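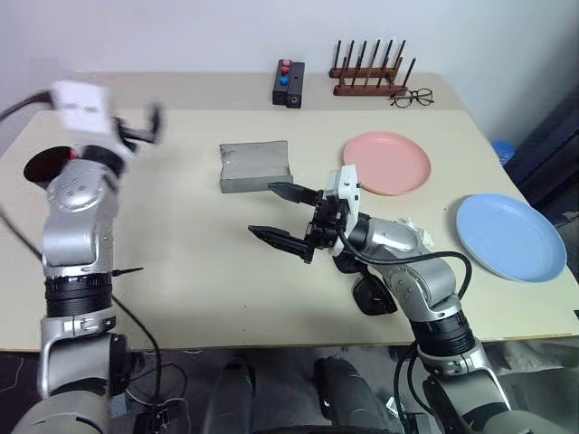 Pink plate, blue plate, gray tray: the whole table before a wipe-down.

I used to clean the table around the dishes. You know the move - lift a plate, swipe under it, put it back down on the damp patch, and then wonder why there's a ring. A light table against a white wall shows every bit of it, too!

Now I clear first. The metal tray goes first, then the plates, biggest at the bottom of the stack so nothing wobbles on the way to the sink. Then I go over the bare table with a dry cloth before any water gets near it. Crumbs plus a wet cloth equals paste, and I've scraped enough paste for one lifetime.

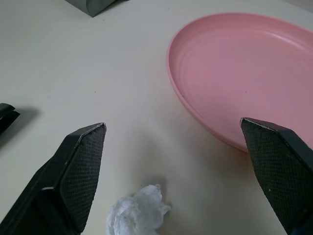 By Cempaka Wijaya | Kitchen Tips | 2026-06-05

Crumpled tissues are my weak spot. One gets left by a plate, somebody sets a glass on it, and there goes my nice clean table (tissue fluff sticks to everything once it's damp). So I pick up paper before I touch a single dish, and it goes straight in the trash, not onto a plate "for now."

A few other things that work at my house:

Check plastic plates for specks before you stack them. The shallow kind with a raised rim and little ridges inside will hang on to crumbs, and a soft old toothbrush gets them out in no time.

Soak metal trays flat with warm water and a squirt of dish soap. I give mine 20 minutes, then dry it right away with a towel - air drying leaves spots.

For tiny dark specks on a pale tabletop, try a damp cloth and a dab of baking soda. Go easy and test a corner first. My friend Gadisa swears by plain dish soap and patience, and her table does look better than mine.

Wipe the edge along the wall last, with a clean bit of cloth. I forget it about every other time.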